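Haltbridge Home Forum > Furniture & Surfaces > matte white tabletop, keep or swap?

skerkow_6
Got the big Zundell top in matte white for the work room. Love how it looks but wondering how people keep it clean?? Mine gets handled all day. Tried a damp cloth, leaves streaks when the sun's low.
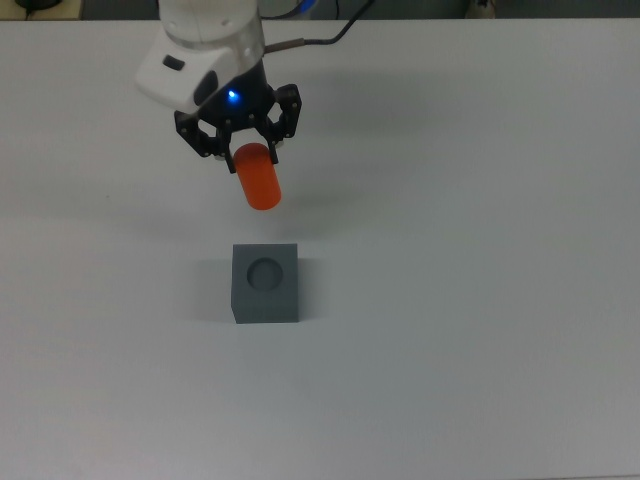
Also thinking of a second one for the other wall so want to know before I spend again. Budget is 2,000 all in, delivery too.

plainoak
Don't do it. Matte white shows everything. Had one for 6 months, pencil marks, mug rings, the lot. Went back to oak.

rojanasak fan
disagree w/ plainoak. Microfiber, warm water, tiny drop of dish soap, then a DRY cloth. Streaks are leftover soap nearly every time. Don't use the scrubby side, you get shiny patches and they stay.

plainoak
Ok but who's drying a table every night

rojanasak fan
me lol. takes a minute

skerkow_6
Dry cloth, will try tonight. No rings so far, I don't let drinks near it. One more of the top, lights on
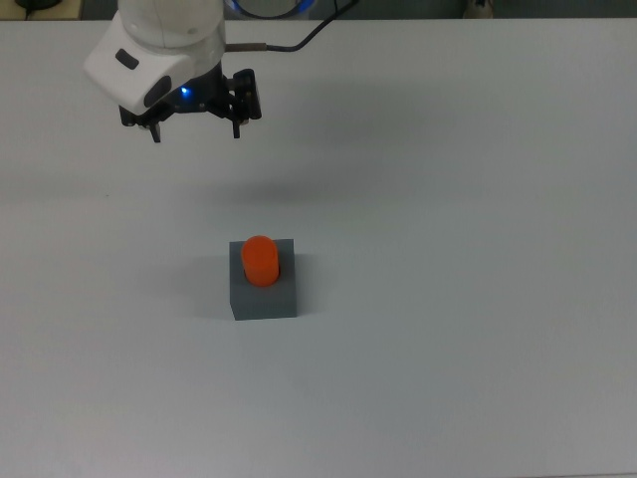

White top, work room, arm over it

dented_mug
Looks fine to me? Pale gray-white hides dust way better than black. I had black. Never again.
Price check tho, Zundell quoted me 3,089 for the long one with legs. Skip the legs, get trestles.

skerkow_6
3,089 wow. Ok trestles then. Do they wobble

dented_mug
Cheap ones yes. Put the feet on rubber pads, tighten evrything again after a week

plainoak
still say oak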